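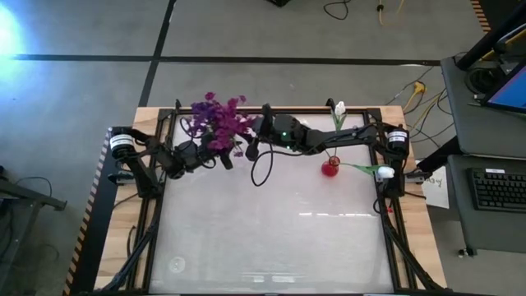
To all members of the Floral and Table Settings list:

The autumn guidelines for reception table arrangements are now in effect and replace the sheet distributed in the spring. The principal change concerns artificial stems, which all sites are now permitted to use on tables that remain set for more than one week. Members have asked how such stems should be paired with the smaller vases. The small round red glass vase holds a single white tulip upright without difficulty, and one tulip is the recommended number. A second tulip should be laid to the side while the first is being placed, as with the one lying to the right of the vase, and added only if the arrangement is to be viewed from a distance. The purple and magenta bunch is much fuller and should be given a wider container of its own. It is not to be combined with the tulips in the red glass.

The following points respond to the message from Annapurna Panicker, which is quoted at the end for the benefit of those who joined the list after it was sent.

Stem length. Artificial stems are supplied longer than most of our vases require. Sites should bend the lower part of the wire back on itself before considering cutting. Once cut, a stem cannot be used in the tall vases, and the tall vases are needed again for the spring receptions. Where cutting is unavoidable, please note it on the inventory card.

Leaves. Broad leaves on the artificial tulips may be curved gently by hand. They should not be removed. Several sites returned tulips last year with no leaves at all, and these have been difficult to place.

Surfaces. Glass vases may stand directly on a smooth white surface. On unfinished or lightly finished wood, a felt pad is required. Pads are available from the Rindon supply room between 9 a.m. and noon.

Cleaning. Dust artificial blossoms with a soft, dry brush, working from the center outward. Clustered blossoms hold more dust than closed ones and should be brushed every second week. Do not use the scented spray from the old Pratix kits — it leaves a film on the petals, and the film attracts more dust. Remaining cans should be returned with the October shipment.

Storage. Bunches are stored head up, in the divided cartons. Single stems may be stored flat in one layer, with tissue between them. The Bhat Hall storeroom has space for up to 100 cartons, and sites without a dry closet may apply to use it. Applications should state the number of cartons and the name of the person who will collect them.

Inventory. The shared inventory lists 94 vases in all sizes. Sites holding vases that do not appear on it are asked to report them by reply to this list, giving color, height, and the width of the opening. Red glass should be listed separately from clear glass.

Orders for the coming season will be placed once, through the Doltura account. The amount approved for all sites together is $4,000, and it covers stems, vases, and cartons. Requests for fresh flowers are handled under a different budget and should not be sent here.

Members who wish to propose a change to the guidelines may do so by replying to the list. Please keep the original subject line so that the archive remains in order.

Reception Services Office

Annapurna Panicker wrote:

> Dear colleagues,
>
> Our site has received its share of the artificial
> flowers and I would be grateful for guidance before we
> set the entrance tables.
>
> First, may the tulip stems be shortened? They stand
> rather high in the small vases, and two of our six
> tables are beneath a low shelf.
>
> Second, is there a preferred method of cleaning? We
> still have spray from the previous kits and do not
> know whether it is suitable.
>
> Third, our closet is damp in winter. If another
> storeroom is available, we would like to move the
> cartons there before the cold weather.
>
> We would also appreciate knowing whether felt pads are
> expected under every vase. The spring sheet mentions
> them only in connection with the dining room.
>
> With thanks,
> Annapurna Panicker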